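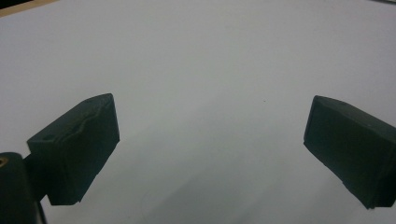
Fig. 1. Gripper open over the white work surface, nothing held.

Projects > Household Chores > Progress reports > Second interim

Search reports Enter a keyword Go

SECOND INTERIM REPORT TO THE CLANDURA FUND
Can a machine do the housework yet?
Prepared by Graça Brandão, project lead
March 12, 2022

Short answer for those reading between meetings: some of it, slowly, and we would not leave it alone with the good glasses.

Where we are

The grant asked us to find out which everyday chores a two-fingered gripper can manage in an ordinary flat and on the shop floor at Texier, who sell kitchenware and have been very patient. Since the last report in November we have logged 1,326 attempts across both sites. An attempt begins when the fingers start to close and ends when the object is where it should be, or when someone says a word we have agreed not to put in the log.

Wiping down a clear surface is the star pupil. Give the machine a folded cloth and a table with nothing on it and it will go back and forth all afternoon. Give it a table with a teaspoon on it and it will wipe the teaspoon on to the floor with the same dedication. We have had long discussions about whether this counts as a clean table. Yannick Joly maintains that it does.

Picking up mugs is now dependable if the handle faces the right way. Mugs in real kitchens face whichever way they were put down, and so the next three months of Yannick's life are spoken for.

Laundry remains a sore point. We can lift a tea towel. We can put down a tea towel. The part in between, which a bored ten-year-old would recognise as folding, took 84 tries before we got one that a shop assistant at Texier agreed to call "sort of square". Fitted sheets were in the original proposal. I would like to discuss that sentence of the proposal with whoever wrote it, and I am aware that it was me.

On the shop floor

Shelf tidying went better than expected. Boxes are kind to machines: they have flat sides and stay the shape they were this morning. Staff report that the gripper straightens a row neatly but takes so long over it that customers come to watch, and then move the boxes. The manager wants to know whether the watching could be counted as a result. I have said I would ask.

Small, flat items are the weak spot on both sites. Coins, labels and single sheets of paper all lie there being thin while the fingers close above them. People use a fingernail for this. We tried a harder edge on the fingers, which picked up labels and also scratched a tray — we have gone back to the softer pads and apologised to the owner of the tray.

Spending

We are within budget. The one unplanned item is 400 euros to Guvwood for replacement crockery. I had put nothing aside for breakages in a project about teaching a machine to hold plates, and I will know better next time.

Changes to the plan

We ask the fund's agreement to the following:

Drop fitted sheets. Keep tea towels and pillowcases.

Move the second household trial to the Nestberg flat, where the kitchen is smaller and the family less tidy. Our first household cleaned up before we arrived, every time, despite a letter.

Spend the saved hours on mugs and on picking crumbs and other small bits off a worktop.

What we still can't say

We can't yet tell you what any of this would cost in a real home, or whether anyone would want it there. The first family liked having the table wiped but went on wiping it themselves afterwards. Asked why, they said it was on their way to the sink. Yannick is writing up the interviews and will send them separately, with the timings for each chore.

Related reports
First interim report: mugs, cloths and early breakages
Note on access to the Texier shop floor
Household letter, revised (please do not tidy)
Original proposal, including fitted sheets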